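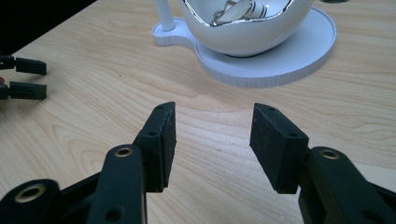
Foire aux questions – Tables et plateaux en bois

Accueil | Atelier | Entretien | FAQ | Contact

Par Yaa Asamoah – 13 avril 2026
3 commentaires | 1 214 partages

Vous m'écrivez beaucoup au sujet des plateaux en bois clair, alors je regroupe mes réponses ici (et j'en ajouterai, promis !).

Comment garder un bois blond bien pâle ?
Moi, j'évite l'huile de lin, qui jaunit vite. Je passe une huile incolore, celle de chez Drerko, en couche très fine, et j'essuie tout de suite. Deux passages suffisent pour une table de travail.

Dans quel sens poncer quand le veinage ondule ?
Dans le sens général du fil, donc dans la longueur du plateau le plus souvent. Les longues veines qui font des vagues, je ne cherche pas à les suivre une par une – j'y ai passé un après-midi entier la première fois, quelle patience !

Et la poussière ?
Chiffon à peine humide, puis chiffon sec. Pas d'éponge qui gratte, pitié.

J'ai fait une rayure, c'est fichu ?
Mais non ! Grain fin à la main, un peu d'huile, et on laisse sécher 6 heures. Si elle est profonde, j'utilise la cire en bâton de Flillell, teinte naturelle.

Faut-il protéger la table quand on pose du matériel dessus ?
Chez moi, je colle des patins en feutre sous tout ce qui reste en place. Pour le reste, je soulève au lieu de faire glisser, et ça va très bien comme ça.

À quel rythme refaire l'huile ?
Tous les 4 mois si la table sert chaque jour. Je refais la mienne en juillet, fenêtres grandes ouvertes, ça sèche tout seul.

Partager | Imprimer | Retour à la rubrique Entretien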